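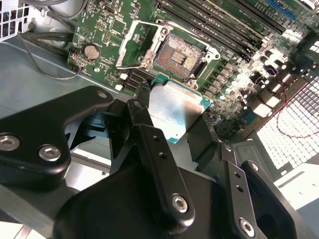

Workshop notebook, October – walnut ink, batch 14

Finally a proper brown! The last few batches came out a sort of weak tea, and I had nearly decided the Cluscombe husks were too old. Doubled the soak, left the lid on, and the first brush stroke this morning was dark enough to letter with.

What went in: 200 g husks, a pinch of washing soda, rainwater to cover. Simmered low from 9:30 until after lunch, then strained through the old cotton twice. Final weight 161 g, and it still threw a little grit, so one more pass tomorrow.

Paper tests
Irside laid – lovely, crisp edges, no feathering even on the slow downstrokes.
Jakubowski cold press – soaks in fast and dries a shade redder. I like it more than I expected to.
Cheap sketch pad – bled right through to the third sheet.

Added 20 drops of gum arabic to half the batch. Shinier, and it clings to the nib much better. The plain half is nicer for washes, so keep both going.

Jars are on the window shelf, labels facing out. Please don't shake them! Clove oil is nearly gone, need more before Sunday.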